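Havo Connector Layout Set: README

February
By the Palacios bench group

Summary

This set covers one bench layout used for laying out small board-and-cable parts before assembly. It documents the trays, the parts and the order in which they are placed. It does not cover soldering, electrical test or final packing. Those are in the Kirkley set and use different part numbers.

Contents

- 228 layout records, one per placement
- 18 layout sheets, plain text
- 9 records marked "repeat" where a placement was redone
- parts.csv, with part name, home tray and count per kit
- notes.txt, free text, not checked for spelling

Bench layout

The bench is a white table made of two sections. Yellow plastic trays hold the stock. A stainless steel tray lined with white paper sits in the center and receives the parts for the current kit. Connectors and boards are kept in separate yellow trays and must go back to the same ones.

Parts

Connector assembly: small plug with a short black wire. Recorded as CON in parts.csv. The wire is not trimmed or tied at this stage. A wire lying over the rim of the steel tray is accepted. A plug lying outside the tray is not.

Round board: red printed circuit board with small notches around the rim, parts already fitted. Recorded as BRD. Handle by the edge. Place with the populated side up.

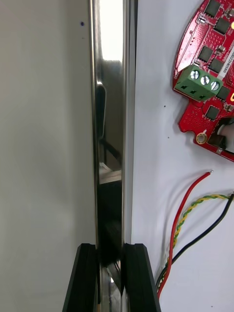
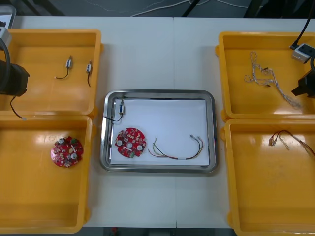 Fig. 1 (first picture): polished metal and part of a red board, close view. Fig. 2 (second picture): yellow trays and the paper-lined steel tray.

Placement rules

1. Line the steel tray with one sheet of white paper. Replace the sheet between kits.
2. Place the connector first, toward a corner of the sheet.
3. Leave the middle of the sheet open for the board.
4. Do not stack parts.
5. Close the record once the last part is down. Later changes get a new record with the "repeat" mark.

Record fields

id: integer, not reused
sheet: layout sheet number
part: CON or BRD
home: yellow tray the part came from
state: placed, repeat or void

Known issues

The polished steel picks up strong reflections under the overhead light. In the close views these can hide the edge of a part. Nearly 56 records have a blank home field and should be left out of any count by tray. Sheets made before the switch to Pidus numbering use the old tray names; a lookup table is at the end of notes.txt.

Corrections go in notes.txt under the record id.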